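Can a machine put away the vegetables? Stordale gives a first answer

BODTHORPE, March. Stordale publishes today the results of its kitchen chores study, in which two-armed robots were asked to do small household work with toy fruit and vegetables. The short answer is: partly, and slowly.

The study counted 2,674 attempts. The most difficult item was the plastic bag. Thin film changes its shape each time it is touched, and the robot must hold the edge without pulling the whole bag over. 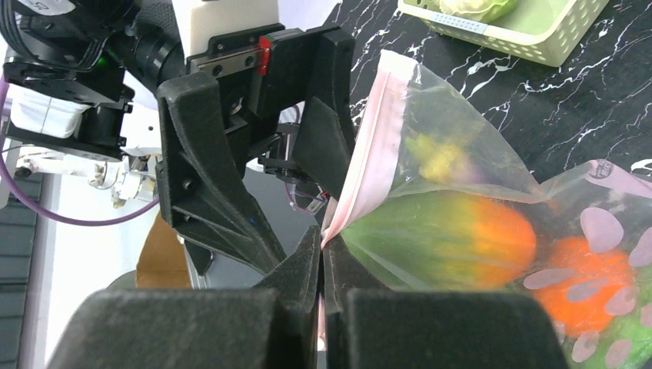

Gripper fingers holding the edge of a clear zip-top bag. Photo: Stordale

"A person does this while speaking on the telephone," said Yeison Villanueva, who leads the study. "Our robot needs 60 seconds for one bag, and on some days it needs me also."

Containers with stiff walls gave better results, and the team will continue with them in the spring.
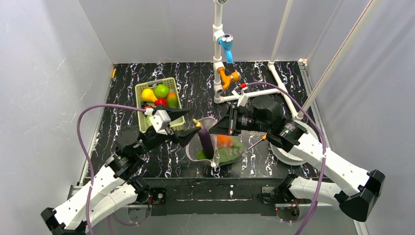 Stordale Household Robotics Team, Bodthorpe

The team worked for 10 months together with Mahlangu, which supplied the control software. Both partners wish to be clear that no product for the home is planned from this work at present. A robot which can fill a bag on a table cannot yet be trusted with soft tomatoes, or with a kitchen where children are running.
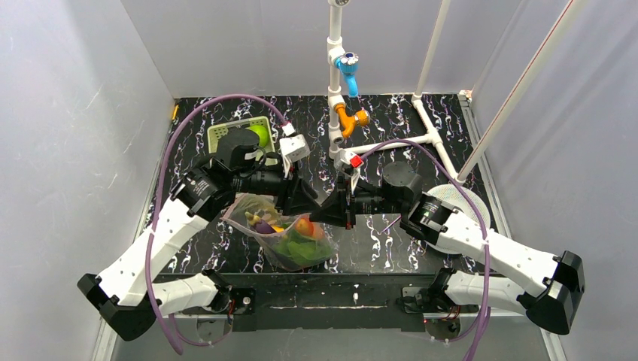

In the next stage, named Grurnine, the toys will be replaced by real groceries in 2 test kitchens. Shops which pack vegetable boxes are invited to contact the team if they would like to take part.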